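Trudum > Company > About Us

Trudum has been selling replacement buttons out of Mavville since Asger Norðdahl lost one off a good coat and was told by the shop to buy another coat. He didn't. He bought 300 buttons from a closing tailor's, none of which matched, and found himself in business.

We now stock 2765 styles, including the little flat one from inside your waistband that you never think of until it goes. Send us the survivor and we'll find its twin. Cousin, at worst.

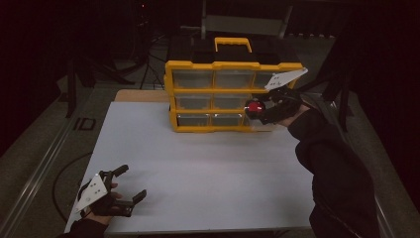 Orders that arrive by 3 on a Tuesday go out that afternoon. Other days depend on who is in and how the coffee is. We don't sew. People ask, and we send them to Thái on Numorbridge Road, where the work is neat and the opinions on your hems are free.

Our minimum order is one button. Our largest so far was 69, for a single cardigan.

Trudum, Numorbridge Road, Mavville | Contact | © Trudum | Back to top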